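Search this site
Enter your search words
Go

Tables by the glass: pictures and notes from the upper corridor

I have kept this page for the people who use the upper corridor at Foris, and for those who ask me how we look after it. The corridor is curved, it is glass on the outer side, and we are quite high up, so people like to sit there. There are 3 round tables. In June we gave them a good cleaning. If you only want the notes about the cloths, they are further down.

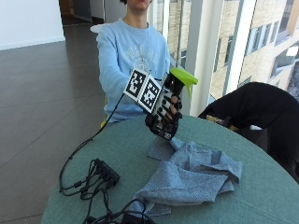
The spray bottle with the lime-green trigger, at the round table.

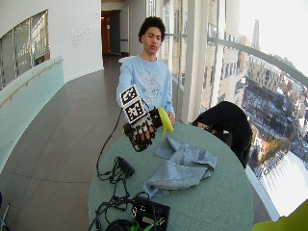

Same corridor, with the grey cloth on the table and the daylight side behind. 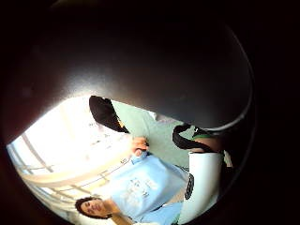 The work begins with the morning, and for this I must explain a little how the light goes in the corridor. Before nine o'clock it is soft and you see almost nothing on the tables. They look clean. Then the sun comes round the curve, first to the table near the lift, later to the middle one, and last to the table at the far end, and every ring from every cup is suddenly there. I used to clean at eight and be satisfied, and then at eleven I was ashamed. Now I clean at half past ten. It is less comfortable, because people already want to sit, but they are friendly about it and they lift their bags.

Noreen Egan has the key of the store cupboard and she also wrote the first version of our cleaning sheet, which hung inside the cupboard door until the tape became old. Her sheet had nine points. Mine has five, but I must admit that two of mine are very long. Noreen thinks we should go back to nine.

The order of work

First everything must come off the table. I mean really everything, also the small pot with sugar and the folded menu from the café downstairs that some person always leaves. I put the things on a chair in the order in which they stood, and then I can put them back without thinking.

Then the cloth comes off. Please do not pull it from one side. Take it at two places opposite each other, lift, and let the crumbs fall into the middle. Carry it to the bin and shake it there. For a long time we shook our cloths by the window, in the wrong belief that crumbs on the floor by the glass disappear. They do not, they go into the rail at the foot of the window and stay until autumn.

Next the top of the table. One or two sprays are enough for half of the top. Spray low and near to the surface, and away from yourself. When you spray from high, the finest drops go on to the glass and leave a pattern of small dots which you discover only when the sun is there, as I said before. Wipe from the outer edge to the middle in a curve, then turn the cloth to a dry side and go once more. The rim of a round table is forgotten very often. I go along the rim at the end with the cloth held between thumb and finger, walking one time round the table – it looks a little strange to the people who are sitting, but it is quick.

After this you wait. The tablecloth goes back only on a dry top. In winter I wait five minutes and in summer less.

What we use

Bottles. We keep the bottles in a row on the middle shelf of the cupboard, with the nozzle turned to "off". The cleaner itself is Fukow, which we buy in the big can and mix with water in the bottle. I find the smell acceptable. It smells like a pear, or like the idea of a pear. The can says how much water you must add and I ask you to follow what it says, as we had a period when it was mixed too strong and the tables became sticky, and for two weeks everybody believed it was the children from the second floor.

Every bottle needs a name on it. This is the only rule that I have repeated in three different versions of the sheet. If a bottle has no name I empty it.

Cloths for wiping. We have tried paper, sponges and cloths, and we stayed with cloths. Ours are the Voyle ones in the pack of twenty. They are not beautiful after a few washings but they take up water very well. They should not be washed together with the tablecloths, they give off little hairs. When you are finished, do not leave a cloth as a ball in the corner of the shelf. Hang it on the rail inside the door. A cloth that stays in a ball is sour the next day, and the next person takes it with full trust and then the table is sour too.

Tablecloths. We have several, and the green shades are what people like most, so I bought more of these. I had also a white one. It was very elegant for one afternoon.

About folding a round cloth

I receive more questions about this than about all the other things together, so I write it in full.

A round cloth has no corners and therefore no place where the hands know to begin. My method is from my aunt, who had a guest house with a terrace. Lay the cloth flat with the good side down. Fold it in half so that you have a half moon. Smooth it with the flat hand from the straight side to the round side. Fold again, so you have a quarter, like a piece of cake. At this moment most people stop and put it in the cupboard, and it slides off the pile, of course, because a piece of cake does not lie well upon another piece of cake.

So you go on. Take the pointed end and bring it to the round edge. Then fold the two sides in, until you have more or less a rectangle. It will not be exact. Mine are never exact. Put it on the shelf with the thick side to the front, and you can take out one cloth without disturbing the others.

If two persons are there, it is nicer to do it in the air. Each takes an edge, you step back until the cloth is tight, you step together. I like this very much, and we do it when we change all the cloths on the same day. Noreen counts the steps aloud. One time we did it with the wind coming from the ventilation and it was like holding a sail.

Ironing: I do not iron them. If the cloth is taken from the machine immediately and laid on the table while it is still a very little damp, the folds hang out by themselves during the night. In the morning you may find one line across the middle and you can turn this line to the wall side.

Stains

Coffee goes out with cold water, if you are fast. Tea is more difficult than coffee, I do not know why, it looks so innocent. For candle wax (we had candles at the December evening, I do not think we will have them again) put the cloth in the freezer in a bag and break the wax off. Ink I have never removed. I turned the cloth so that the ink is below the sugar pot.

The glass

Cleaning the large panes on the outer side is not our task, the building arranges it. But the inner side to the height of a person is ours. People lean with the forehead to look down, especially visitors who are here for the first time, and children with both hands. I take a separate cloth for it and only water. Begin at the top. The blinds must be pulled up completely before, and afterwards please leave them up until the glass is dry.

The frames between the panes collect dust on the lower part. A dry brush is better there than a wet cloth. Wet, the dust becomes a paste, and you push it into the corner, where it will stay and become a part of the architecture.

Costs, for those who have asked

The budget for the corridor was 2,000 for the year, and we have spent 1,857. The largest part was new tablecloths and the repair of one table foot. The table had been moving for a long time, and we had put folded cardboard below it, first a small piece and then a bigger piece. The man from Kosis came with the correct foot and changed it in a few minutes. The cardboard I have kept, I cannot say why.

From what remains I would like to buy 2 trays, so that the things from the tables need not stand on the chairs during the cleaning. If you have trays at home that you do not use, please speak with Noreen before I go to the shop. They should be round or not too wide, the door of the cupboard is narrow.

Small requests

– Push the chairs in when you leave, but not against the glass.
– Plants may stand on the floor by the wall. They may not stand on the tablecloths, also not with a saucer.
– If you took a cloth home to wash it, thank you, and please bring it back.
– The cupboard key goes back to Noreen Egan the same day.

I was asked whether the far table could be moved nearer to the lift, where it is warmer in winter. I have tried it one evening after six. The curve of the corridor makes it difficult, two tables side by side are too near and a person with a pushchair cannot pass. So it stays where it is. In January I can put a blanket on the chair there, if somebody wants it.

The next change of all cloths will be in September, in the morning, and we begin at the lift. Bring an apron if you have a good shirt on.

This website uses cookies so that we can remember your settings. By continuing to use the site you agree to this.
Accept
More information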